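Food Storage in a Shared Student Kitchen: Layout and Use of a Compact Refrigerator
Project report, Home and Consumer Studies, Kikedley College
Submitted July 16, 2026

1. Purpose

The project examined how residents of Ostholm Hall store food in the shared kitchen on the second floor, and whether a simple shelf plan would reduce the amount of food thrown away. The kitchen serves 50 residents. Earlier records kept by the hall office listed 478 discarded items for the spring term, most of them opened packages with no name or date.

2. Method

The refrigerator was emptied and cleaned before the study began. Each type of food was then assigned a place. Cooked and cured meats were to be kept at the back of the compartment, dairy products in the middle, and bottles and small jars in the door. Residents received a one-page guide and a sheet of date labels. Items were logged when placed in the refrigerator and again when removed. The log contained 1,594 entries at the close of the study.

Particular attention was given to air flow. The guide asked residents to leave a clear space in front of the vents and not to push packages against the back wall.
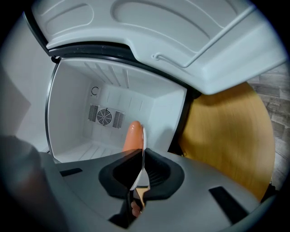

Figure 1. Refrigerator compartment with the fan and vent grilles on the back wall; door shelving at top.

3. Results

Labeling was adopted quickly and remained steady throughout the study. The door compartments were used as planned. The rule on vent space was followed less consistently, and large containers were found against the grilles on 3 inspections. In interviews, several residents stated that they had not known that the position of food could affect cooling.

4. Limitations

The study covered one kitchen only. Temperature was read at a single point in the compartment, so differences between the front and back could not be measured. A second round is planned for August, with readings to be taken at both positions.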